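Ticket 998: marks on the brown worktable, smudges won't come off
Opened by: Chepkoech Biwott
Assigned to: Lahcen Belhaj
Status: open, waiting on a reply from Kelska
Last edit: 26 July 2026

What's going on

Hi Lahcen! So, the long brown table. You asked me to write it all up in one place, so I'm doing that (sorry, it got long). There are faint light smudges and scuffs near the middle of the top and I can't shift them. I first spotted them in May and figured it was dust, gave it a wipe with a dry cloth, and that did nothing at all. They only bother you when the light comes in low, but once you've seen them you keep seeing them.

Latifa thinks it's whatever was in the old spray bottle. I lean toward the stuff we keep sliding over the same spot, cans mostly, plus the blue box when somebody's in a hurry (me, usually).

What I've tried so far

1. Dry cloth. Nope.

2. Damp cloth, plain warm water, then dried it right off. Looked great for the afternoon and the marks were back the next morning, same place.

3. A drop of dish soap in the water. Took off one or two of the lighter smudges near the edge! The scuffs didn't budge.

4. Asked Chaimae Tazi what she uses on the tables at Gristadent. She said never anything gritty on a matte top, it leaves shiny patches you can't undo, so I put the scrub pad back in the drawer.

5. Looked at what sits out on the table on a normal day. It's the orange can and the light blue box, over toward the far side.

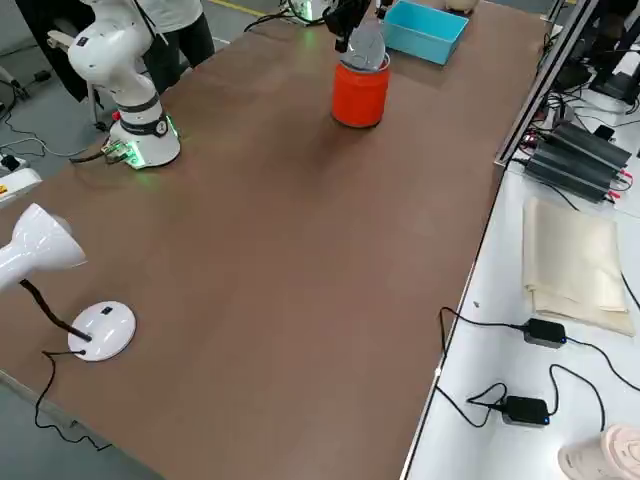
The can with its lid right over it, and with the top open:

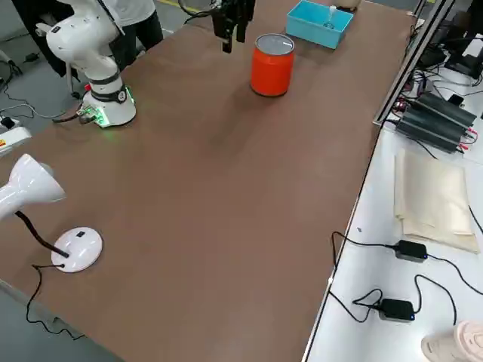 6. Felt the bottom of the can. There's a rim underneath, and it's rougher than I expected. I ran it over a scrap of cardboard and it left a gray line, so that's my main suspect now. The blue box is smooth underneath, I'm letting it off.

7. Put a felt pad under the can. Sherif had a pack of 50 and let me cut one down to size. It slides nicely, but it's only been on a short while, so no verdict yet.

Replies

Lahcen Belhaj: Thanks, good detail. Is it a scratch or a mark sitting on top? Run a fingernail across it.

Chepkoech Biwott: Just did. The smudges feel like nothing. Two of the scuffs I can feel a tiny bit, if I go slow.

Lahcen Belhaj: Then the smudges should clean off and those two probably won't. I'll ask Kelska what finish they put on that top before anyone buys a cleaner. Don't let Sherif sand it.

Chepkoech Biwott: He's already asked, I said no! Meanwhile can we get a mat for the can? Grinine has one for 200 that would cover the whole middle, though I'd be happy with something smaller.

Lahcen Belhaj: Smaller, please. Send me the size and I'll order it along with the cloths.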